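Can You Teach a Robot by Holding Its Hand?

You may have seen a video of a robot folding a shirt or putting away a cup. The robot looks clever. Before you believe it, ask one question: who showed it how?

Very often, a person did. There are 2 main ways to do it.

The first way is by hand. The teacher takes hold of the robot's arm and moves it, a bit like a coach moving your elbow when you learn to throw. The robot's joints keep track of where they went. Later it can try to make the same moves by itself.

The second way is by remote control. The teacher sits somewhere else and holds a controller, and the robot copies what the teacher's hands do. The robot doesn't even have to be real. Plenty of teaching happens inside a computer, with a pretend arm and a pretend table.

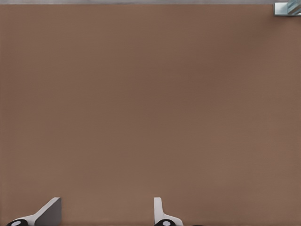 Killian Arnaud teaches robots this way in Cekevstead. He told us that one simple job, picking up a block and setting it down, took him 36 tries before he had a set he liked. "My thumbs were sore," he said. "And I dropped it a lot."

A company may say its robot "learned from people." Fine, but how many people, and how many times? One project called Jiltero used 2,076 showings of the same few jobs. You probably learned to pick up a block with a lot less fuss than that.

There's another problem. A robot that has only been shown a red cup on the left may get stuck when the cup is blue, or on the right. It has copied some moves. Does it know what a cup is for? I don't think so, and I'd want good proof before I changed my mind.

Pretend tables have their own trouble. In a computer, nothing is sticky unless somebody makes it sticky. A robot that does well there can still fumble in a real kitchen.

So when you watch the next robot video, try asking:

Was a person steering it the whole time?
How many tries did they leave out?
What happens if you move the cup?

If the video doesn't say, you're allowed to wonder.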